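Octagon and dot on a kitchen wall – grout color??
Forum: Tile & Stone > Walls and Backsplashes
13 replies

efren_t
Doing the long wall in our kitchen in March. Octagon with dot, 53 square feet. Wife wants white grout, I want gray. Tile guy says "whatever you want", so no help there. Also sanded or unsanded? Joints are an eighth. Anybody lived with white for a few years?

natalina.serra
Gray. Had white behind the stove in my last place and scrubbed it every weekend. Never again.

gulaguy
Disagree. White is fine if you seal it. Mine's four years old, looks good. People are scared of white grout for no reason.

natalina.serra
Do you fry anything tho

gulaguy
Sometimes. Eggs.

m_andrade
Gray also hides it if your dots are a hair off, and they will be. White tile + dark dots + white grout, every crooked one jumps out at you. I went thin and gray, dark subway below so the bottom of the wall doesn't show splashes. Same idea as this render:

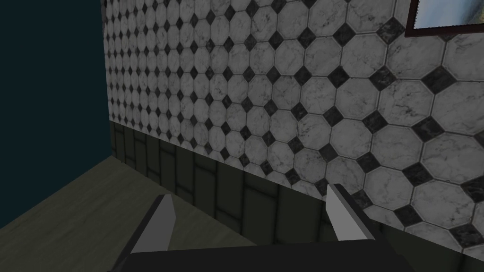
White octagons, black dots, gray grout, dark subway underneath

Veined tile helps too. Plain white shows everything.

efren_t
Ok thats really close to what we had in mind. Where do you stop the dark part? Counter height or higher?

m_andrade
I went a bit above the counter. Snap a level line first, don't trust the counter. Mine was out by a lot.

SamueleP
Going to be the grump – two patterns on one wall is too much for a small kitchen. Pick one. You'll be sick of it in two years.

natalina.serra
It's his kitchen Samuele

SamueleP
He asked!

efren_t
I asked about grout lol

g_cirillo
Unsanded if the tile is real marble, sanded can scratch it. Seal the marble BEFORE you grout or the color gets into the stone. Do a test board, let it dry overnight, look at it in the morning. Wet grout always looks darker. I got quoted 383 for the sheets at Grasso, worth a call.

efren_t
Test board this weekend then. Two grays and one white to keep the peace. Will post how they dry.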